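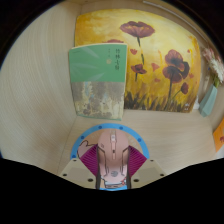 Surely it would be quicker just to tell the thing where to put the book, a reader in Tendasbridge wrote to us after our November issue, and I have been carrying that remark about with me ever since, because it is exactly what I would have said myself before I spent a day at Skisard.

Skisard has the upper floor of an old seed warehouse in Ploscombe, up a flight of stairs that gets steeper the later in the day you climb it. The firm teaches robots to tidy and arrange things on shelves, and it does so in the most old-fashioned way imaginable, by having a person do the job while the machine's memory fills up with how it was done. The project is called Abella. I never did find out why, although I asked twice and got two different answers, one of them involving a boat.

You begin by picking up the gripper, which you hold in front of you a bit like a watering can. It has two fingers lined with bright magenta ribbed pads (I had expected everything to be grey, and was delighted), and it carries its own camera, so that whatever you do with your wrist, your elbow and your rather poor sense of distance is recorded from the gripper's point of view. There is no robot arm attached while you do this. You are the arm. Later on, the recordings go to train a machine that has an arm of its own, and with luck it will have picked up your good habits and only some of your bad ones.

Why not just tell it?

The Tendasbridge letter deserves a proper answer, so I put the question to the team over a very good cheese scone. You certainly can tell a robot where to put a book, they said, and factories have done something of the kind for decades. You give it a set of positions and it goes to them, all day long, without complaint. The trouble starts when the book is a little thinner than yesterday's, or somebody has nudged the shelf, or there is a vase of flowers where there used to be a gap. People cope with all this without noticing, and it is terribly hard to write down something you don't notice yourself doing.

So they collect examples instead, and a great many of them. On the day I visited, the count for the shelf task stood at 1544 demonstrations, and the feeling in the room was that this was a decent start. A steady hand can manage 80 in a morning. A good full day is 200, after which, I was told, people begin to dream about bookends.

The shelves themselves are dressed with the sort of thing you might find in anybody's front room. I liked the poppy painting very much, all reds on gold, with a green-covered book standing in front of it and flowers in a pretty faceted vase off to the right. There were two little succulents in white pots up above, and an orange picture book that I badly wanted to sit down and read.
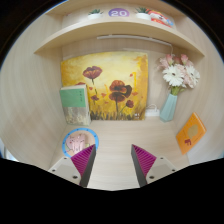
My turn

I was given nine goes. My first was dreadful. I came in too fast, shut the fingers too early, and felt the book slide away from me with a sort of polite reluctance. The second was worse because I was thinking about the first. You have to learn to look along the fingers and forget your own hand, and you have to slow down well before you think you need to, much as you do when backing a car towards a wall in the dark.

By the sixth I had stopped holding my breath. Somebody suggested I let the bottom edge of the book touch down first and then tip the rest of it upright, and after that I was really quite pleased with myself! I asked whether my failures would be thrown away, rather hoping they would. Some would be, came the reply, but a fumble followed by a recovery is worth keeping, as a machine that has only ever seen things go right has no idea what to do when they don't.

Steering from a chair

There is another way of going about it, and Skisard uses that too. In the smaller room at the back you sit in a chair with a controller in each hand and steer a robot arm by remote control, watching on a screen. It suits some jobs better, since the arm is learning with its own joints and its own reach. I found it far more tiring. You can't feel when something has met the shelf, so you end up leaning sideways in your seat and talking to the screen.

Most of the team prefer the hand-held gripper, partly because it can be carried to wherever the work is. There are plans to take it out to kitchens, a school library and the back office of a shop in Tendasbridge, which may please our correspondent. I have offered my own bookcase at home, with fair warning about the top shelf, and I'm told it is on the list for the autumn.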